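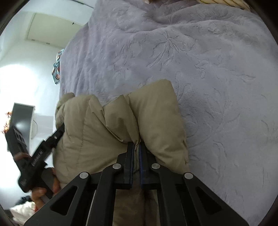 Speaker notes: Two grippers, one bed, a lot of laundry
Damir Mujić, Bevwood shared workshop, evening session in September

Slide 1. Title

Say name, say where I work (Podcombe, second bench from the door). Thank Bretdale for lending the projector. The talk is half an hour, questions after. Pass the spare gripper around now, because people listen better once they have squeezed it. Ask them to keep it away from the coffee.

Slide 2. What I set out to build

A pair of hand-held grippers, one for each hand, that record how a person handles clothes. Later on the same fingers go on an arm. The arm is called Rampersad and it is still on my bench with its covers off. I will say more about it near the end.

The order matters. I built the hand tools first and I would do it that way again. If a person holding the tool can't pick up a coat with it, the arm has no chance.

Slide 3. The linkage

Four pivots across the width. Two outer arms, two inner arms, and the fingers ride on the inner pair. Flat black plates all the way through. The outer arms have a triangular window cut in each one. The window saves weight and it lets you see what is under the arm, which I use more than I thought I would.

Things to mention:

The first version had the pivots in a straight line. It closed fine in the air and jammed under load. The current one has them in a shallow arch.

Pins need to be snug. If the pin rocks, the finger tips cross before the faces meet and you pinch on one corner only. Hold up the old plate with the oval hole so the front row can see it.

Don't tighten everything and then check the motion. Tighten one pin, move it through the full travel, do the next.

Slide 4. Finger faces

The fingers are plain blocks with a thin strip of blue padding on the inner face. I went through a lot of bad choices to get to that strip. Bare faces slid off nylon. Thick foam held well but it was so soft that I couldn't feel when I had the cloth. The thin strip is a compromise and it wears out. Plan on replacing it. I cut the strips 8 mm wide and stick them on with double-sided tape, nothing clever.

Someone will ask about rubber. I tried it. It grabs fleece and won't let go, so the blanket comes up with the shirt.

Slide 5. The bed as a test bench

I do most of the cloth work on a bed at home. A table is too hard and too slick. On a table a shirt slides away from you, and on a bed it stays more or less where you put it -- and a bed is where people fold things anyway.

The cover on the bed matters. I use a plush fleece blanket in a pale lilac gray with a raised pattern of leaves and flowers. It has grip. It also has its own wrinkles, and the fingers will happily take a fold of blanket along with the hem you wanted. Practice coming in shallow.

Daylight from the side is best. I stop when it gets dark.

Slide 6. The puffer jacket

This is the longest part, so slow down here.

T-shirts are easy and towels are easier. A quilted jacket is where the build gets a proper workout. It has padded sections with stitched seams between them, and where you put the fingers decides how the next minute goes.

On a seam: thin, low, hard to get the fingers around, but once you have it the pull goes into the stitching and the whole panel follows.

On a puffy section: easy to pinch, and you get a narrow crease between the fingers with the fabric around it drawn tight toward the pinch. It holds while you drag. When you lift, the filling moves and the shell can creep out.

My habit now is to pinch at the edge of a padded section, right beside the seam. Close slowly. Wait for the air to go out before lifting.

Use the second gripper to hold the near edge down while the first one takes its fold. With one hand only, the jacket just rolls over itself. Two people at Podcombe tried it single-handed and both ended up using their chin.

Slide 7. Numbers

Keep this short.

Finger opening is 70 mm. More would be nice for bulky sleeves, but the outer arms get wide and start bumping the mattress.

I have done almost 4,000 closes on the current pair. Wear shows on the padding first and on the inner pivots second. The plates look fine.

The pair took 2 full rebuilds to get here. Second rebuild was all the pivots.

Slide 8. Moving to the arm

Same fingers, same padding, same linkage. The handle comes off and a plate with a motor goes on. What is left to do on Rampersad:

Wrist mount flexes. Needs a thicker bracket.

Cable to the motor rubs on the second joint. I have it tied back with a strap for now.

Closing speed is too fast for padded cloth. Software limit is in, not tuned.

No stop button within reach of the chair. Must be done before anyone else runs it. Say this one clearly.

Slide 9. If you want to build a pair

Drawings are in the Bevwood shared folder under grippers. Use the files in the folder marked current and ignore the older ones, where the arms are too short. The cutter at Podcombe is fine for the plates if you go slow in the corners of the triangles. Bring your own tape.

I am on the bench most evenings after six. Come and try the spare before you cut anything.

Questions. Get the gripper back from the audience.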